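Sorting the toy box back into its boxes. Quick version, I do this every March and again before school starts

**You need**

- the round table, cleared off first
- small boxes with lids that still close
- tape, marker
- a bowl or two for strays

**Steps**

1. Dump nothing on the floor. Table only.
2. Start with boxes that have a picture on the front. Easiest to match, and kids can put them back alone later.
3. Open the lid all the way and leave it open. Half-open lids flop back on your hand.
4. Small stuff goes to the back of the table, in bowls or cups if you have them. Keep the middle for the box.
5. Check the bottom of the box befor filling. Tape any split corner, let it sit 3 minutes.
6. Big flat peices in first, then the odd shapes, light things on top.
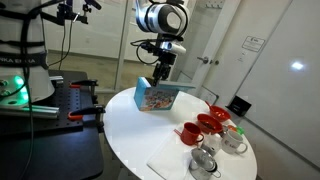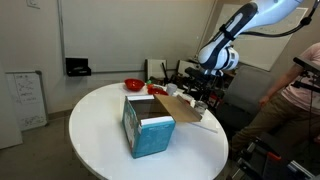 7. Fold the short flaps in first, lid last. If it bulges, take something out, don't push.
8. Write on two sides with the marker. One side always ends up facing the wall.

Puzzles: bag the pieces before boxing. Did a 2,000 piece one loose once. Never again.

Bélanger wrote in to say step 6 is backwards for play food and little dishes, the dishes should go in last and upside down, otherwise the food rolls underneath and you have to empty the whole box to find one carrot. Fair enough. Tried it on the Tumitz set and the lid shut flat, so do that for kitchen sets and keep my order for blocks.

Strays with no box: one shared bin, label it, go through it next time

Updated 2010-09-22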